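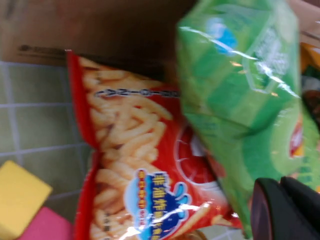 2019-02-24

I worked the counter at a parcel shop for a long time and people still message me before they ship something overseas. Same questions every time, so I'm putting the answers in one thread.

The carrier charges you for weight or for size, whichever comes out higher. Size gets turned into a weight with a formula: length times width times height, divided by a number the carrier picks. Look up that number before you compare two prices. A lower number means a higher bill.

Snack food is the worst thing to ship under this system. Chips weigh close to nothing and take up a lot of room. You are paying freight on the air in the bag.

My friend Keabetswe Kekana got a quote of $169 from Tasuma for one carton. It was mostly puffed corn and rice crackers. She had weighed it on the bathroom scale and figured on a lot less. The scale was right. The carton was just big.

She moved the same food into a smaller carton, left out the cookie tins, and the quote dropped enough that she went ahead.

So measure the outside of the box, after it's taped. A full box bulges. The bulge counts, and most carriers round up to the next whole inch.

Cutting a box down is fine. Score the corners at the height you need, slit down to the score, fold the new flaps over, tape it like normal. I used to do this several times a day for customers and it never caused a rejected parcel.

Used boxes are fine too if the corners are still stiff. Push in on a corner with your thumb. If it gives easily, recycle it.

Cover or peel off every old label and barcode. Sorting machines will read whatever they find. I saw a box come back to our counter in December with an old Vonetti barcode on the bottom. The sender had already been told it was delivered.

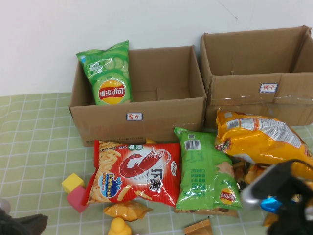 Chips, other snacks and small toys, with two open cartons.

On to customs forms, where most of the trouble is.

Write what the thing is. "Gift" is not a description. "Food" is not much better. "Potato chips, sealed retail bags" will do it. "Plastic toy figures" will do it. Put the quantity and value on each line.

Don't write a value of zero. Everything has a value, even if you got it free. A zero makes someone open the box or hold it until you send a receipt.

Checking the gift box on the form doesn't make it duty free. Some countries have a gift allowance and some don't, and where there is one it usually applies to the total in the package. Check the destination country's customs site. Don't go by what your cousin did a few years ago.

Meat flavoring gets asked about a lot. Rules differ by country and some of them look at the actual ingredients, so a beef flavored chip with no beef in it may be fine and one with beef powder may not. Read the back of the bag. If you can't read the language, get someone who can.

Same goes for milk powder, egg, honey, seeds and anything homemade. Homemade is the hardest because there's no label at all. I would leave it out.

Someone asked me about Skundari, since they advertise flat rates. I've used them. The flat rate is real but it's for their own box, and their own box is shallow. For books it's a good deal. For anything puffy you run out of room fast.

They also do furniture and household moves. Milagros Echeverri paid them $615 to move a desk and a bookcase across the border and had no complaints except that the delivery window was 2 weeks wide. You do have to be home.

Rind is cheaper than either one and I don't recommend it for food. No tracking after it leaves the country. If it's something you can replace and the person isn't waiting on it, go ahead.

Packing chips so they arrive as chips: put the heavy things on the bottom, bags on their sides above that, soft things in the gaps. T-shirts and socks work. Newspaper settles and leaves you with a loose box at the other end.

Do not poke a hole in the bag to flatten it. I know it saves room. The chips go stale and some customs offices will refuse an opened package. Sealed bags are made to travel – that's what the air is for.

Chocolate is a winter item. If the destination is warm, then it's a no-season item.

Insurance: read what it leaves out before you pay for it. Most policies I've seen exclude food or anything perishable. I had customers pay for coverage on a box that was nearly all snacks and then get nothing back when it was crushed. I started telling people at the counter and my manager wasn't thrilled.

Keep a list of the contents on your phone, along with your receipt and the tracking number. Put a second copy of both addresses inside the box, on top. If the outside label tears off, that sheet is how it gets home.

Put the recipient's phone number on the label. In a lot of countries the driver calls first, and with no number the parcel goes to a depot and sits there. Depots hold things for a set time and then send them back, sometimes at your expense.

Ask the person what they want. A lot of foreign groceries are easy to find now, and you may be paying freight on something they sell at the corner store. Keabetswe's aunt finally told her she could get the rice crackers across the street. What she wanted was the mustard.

Mustard ships fine, by the way. Tape the lid, put the jar in a zip bag, wrap it in a towel, keep it in the middle of the box. Write "mustard, prepared, glass jar" on the form.

A couple of people want to know about shipping batteries. That needs its own thread and I have to look up the current rules first. Until then, take them out of the toys.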